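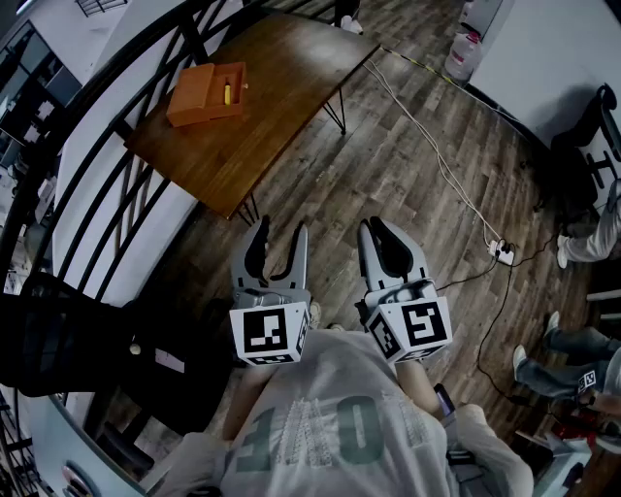
Jirkby的2楼平台收拾出来了,小木桌可以用了

2022年7月10日

先说好消息:从本周起,Jirkby楼梯口上面的那块平台重新开放,大家又可以上去坐坐、摊开东西干活了!我在楼下办公已经有一阵子,每次上楼都得侧着身子从纸箱旁边挤过去,所以听说要收拾,比谁都高兴,早早就跑上去看了一圈。

这块地方来过的人应该都有印象,深色的楼梯扶手一路弯上来,黑色的铁栏杆,脚下是木地板。Jirkby刚搬进来那会儿,这里本来是留给大家换换脑子用的,后来Mirkine的样品架临时放了过来,接着是一批没拆封的文件柜,再接着是Wular项目的展板,一件压着一件,最后就成了半个仓库。有人想找卷胶带,翻了一上午,找出来三把剪刀,胶带还是没找着。

这次先清的是纸箱。Mirkine的样品全部退回了他们自己的库房,展板送去了Heinonen那边的储藏间,文件柜挪到楼下靠里的位置。旧杂志和过期目录处理得最慢,搬下去的时候我也帮了几趟,胳膊酸了两天(我承认我挑的都是薄的)。还有些东西大家舍不得扔,比如一摞Wular第一期的宣传册,最后留了几本,其余的都送去回收了。

东西搬空之后才轮到桌子。新桌子是细黑铁腿、木头桌面的那种,从Heinonen订的,每张685元,运费和安装包在里面。我本来担心铁腿太细会晃,结果自己靠上去压了压,挺稳的。唯一要留神的是桌腿往外斜,走路快的人容易踢到脚趾,穿凉鞋的朋友尤其小心。

桌面尽量不堆东西,这是这次定下来的规矩。以前那张大桌子就是吃了这个亏,谁路过都往上放一样,放着放着就没有地方吃饭写字了。现在零碎小件统一收进带盖的木盒,橙色的那只最好认,盖子是合页的,可以翻开立着,找东西的时候不用两只手都占着。我特别喜欢这个颜色,放在木桌上一眼就看得见,比原来那几个灰扑扑的塑料筐强太多了。用完请把盖子合上,里面的东西才不会落灰。 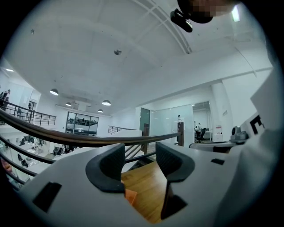
楼梯口那一段我想多说几句。平台和楼下的办公区是通的,上面说话,下面的同事听得清清楚楚。前阵子有人在栏杆边上打电话谈报价,楼下一整排人都跟着知道了底价,这可不太好……所以重新开放之后,打电话请到玻璃隔间那头去,关上门再讲。聊天没问题,声音压低一点就行。

栏杆边也不要再靠着放东西了。杯子、笔、小零件,凡是会滚的,都往桌子中间挪一挪。以前真的有一支马克笔从栏杆缝里掉下去,落在别人的键盘上,幸好盖子是扣着的。外套和包也别搭在扶手上,上下楼的人要用手扶,衣服滑到台阶上还容易绊人。楼梯口要留出89厘米的通道,地上已经贴了记号,椅子请不要推过线。

说到椅子,黑色网背的办公椅可以继续用,滚轮都擦过一遍,之前有一把老是往一边跑,换了轮子,现在好多了。如果要从楼下借椅子上来,请两个人抬,别一个人拖着上台阶,木头台阶去年磨出来的那几道印子到现在还没补。补台阶的事也在计划里,打算放到7月下旬,到时候楼梯会封一个晚上,具体哪天会贴在门口。

费用方面,有几位邻居问过我是不是要涨场地费,我专门去问了,不涨。桌子的钱从今年的添置预算里出,清运废纸箱和旧柜子另外花了600元,也已经付掉了。平台照旧不收钱,也不用预约,先到先坐。人多的时候请互相让一让,一张小桌子坐两个人很舒服,坐三个人就得商量胳膊放哪儿了。

我自己昨天下午带着笔记本上去坐了一会儿。天花板是白的,又高,抬头不压抑,做手工、对样品、拆小包裹都合适。要说有什么不满意,就是插座离得远,电脑电量不足的话最好先在楼下充好再上来。我提了这个意见,答复是正在看能不能从墙边接一条线槽过去,暂时不要自己拉插线板过走道。

吃东西的问题也有人问。饮料带盖的可以,热汤热面就请留在楼下茶水间。木桌面怕烫也怕泡,洒了水要马上擦,抹布挂在楼梯口的挂钩上,用完洗干净再挂回去。剪刀、胶带、卷尺这些公用的工具以后都放在盒子里,借走请当天还。顺便说一句,那卷失踪的胶带找到了,夹在两块Wular展板中间,还剩大半卷。

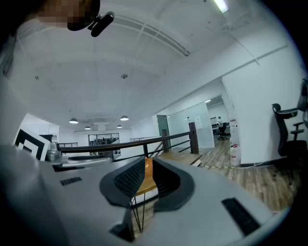 平台上的小木桌,远处是白色灯罩的吊灯。

还有几样清理时翻出来的东西等着认领:一把折叠伞,一个蓝色保温杯,一副老花镜,还有半套拼图(另外半套要是在谁手里,请一起拿来吧!)。都放在一楼前台的抽屉里,保留到7月底,过期就按旧物处理了。

平台开放时间和楼里一样,早上开门就能上去,晚上锁门前请把桌面收干净,椅子推回桌边,木盒盖好。窗帘这次没有换,下个月再看。Mirkine的朋友如果还有样品要送来,请先送到一楼收货处登记,别直接往楼上搬。对桌子的高度、摆法有想法的,可以写张纸条放在前台,我也会时不时去翻一翻,有新消息再在这里告诉大家。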